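Gripper project notebook, student robotics club
December 27, 2024

Break hours, so the building is quiet and the heating is on its holiday schedule. Wore a coat for the first hour. Notes below are for whoever picks this up in January, which may be me with no memory of having written them.

Where we stand: the arm is mechanically fine. The Griltiris wrist plate is finally on with all four screws instead of the three we had been calling "enough" since November. The play at the wrist is gone. So is our favorite excuse for missed grasps.

Task for the Lakeck qualifier is still "pick up a hand tool, carry it, put it down where the card says." The rules take nine lines to say this. The scoring takes four pages. We lose points for dropping, for dragging, for touching the table with a finger, and for going over 60 seconds. At last count we were doing all of these, though seldom in the same run.

Finger angle. We had the fingers closing too low on the tool, down on the handle, where the ribs let it roll. Changed the grasp target to sit higher. The handle is what a person would grab and it took us a semester to stop making the arm behave like a person. The target height is now a number in the config file under grasp_z. It used to be a number in the middle of a function with the comment "magic, ask." The comment did not say whom to ask.

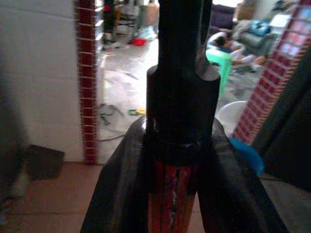 Closing force is the other half of it. Too soft and the tool tilts when the wrist turns. Too hard and the left finger servo starts to hum, then complain, then shut itself off to think about its life. Current setting is 388, in whatever unit the Wavow servo board believes in. The manual says "counts." Counts of what is left as an exercise. Do not go above 400 without someone's hand on the switch.

Recording. We are up to 3,380 saved grasps in the training folder, and 243 of those have the wrong label. This is my doing. I left the script set to "place" after lunch and ran pickups all afternoon. They are moved to a folder called fix_me, joining an earlier folder called fix_me_first, which has not been fixed first or at all.

The labeling script now asks you to type the task name before it starts. Yes, every time. Yes, it is annoying. See previous paragraph.

Lighting. The policy does worse after dark. I would like this to be a deep finding about generalization but I think we recorded almost everything before 4 p.m. because that is when class lets out. Need a batch of evening runs. Whoever stays late for it gets first pick of the snack drawer, which at present means the raisins.

Tried the Tahiri planner again because the documentation promised smoother motion near the wrist limits. Motion was very smooth. It was also in a large circle, away from the tool. I suspect the base frame is rotated ninety degrees from what the planner expects, and I suspect this because it is the same thing that was wrong last time and I did not write it down. Writing it down: check the base frame rotation before blaming Tahiri. Then blame Tahiri.

Cable note. The wrist camera cable needs a longer loop. At full turn it goes tight, the plug shifts, and the video freezes on the last good picture. The arm will then carry on with total confidence using a view of the past. Added a check that stops everything if two pictures in a row are identical. It tripped twice while I was typing this, so the threshold may need some work.

To do, more or less in order:
Relabel fix_me. Look into fix_me_first, with courage.
Evening batch, same tools, same start pose.
New cable loop, and tape it at the elbow this time.
Print spare finger pads. The spares we have are both for the left.
Email Lakeck about whether setting a tool down on its side counts as "placed." I have read rule 7 four times and come away with four opinions.

Left the arm parked and powered off, key in the usual drawer under the raisins. The log from this session is on the shared drive and the file name has the right year in it. I checked.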